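To: Barnlow Growers list
Date: 24 Nov 2023
Subject: Re: Storing apples over winter

On the list last night, a member from Stetville wrote:
> We picked nearly 400 apples off the two old trees in August and
> September and half of them have gone soft in the garage. Is it the
> variety or are we doing something wrong? They are in a deep
> crate with newspaper between the layers.

Probably a bit of both. Anything ripe in August won't keep whatever you do with it, so eat those first or turn them into juice. The later ones ought to see you past Christmas.

I'd get them out of the deep crate. Ours go in shallow trays, 20 to a tray and not touching, and I check them every 5 days or so - one bad one will spoil its neighbours. Keep them well away from potatoes too.
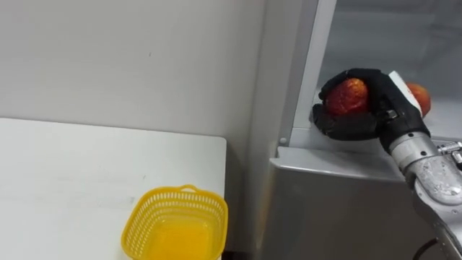
Garages warm up more than you'd think on a sunny day. If you have a north-facing shed, try that. The Nedano road allotments have spare trays by the gate, free to anyone who will bring them back in spring.

I have no experience with Marchal's slatted racks, so perhaps someone else can say whether they are worth the money.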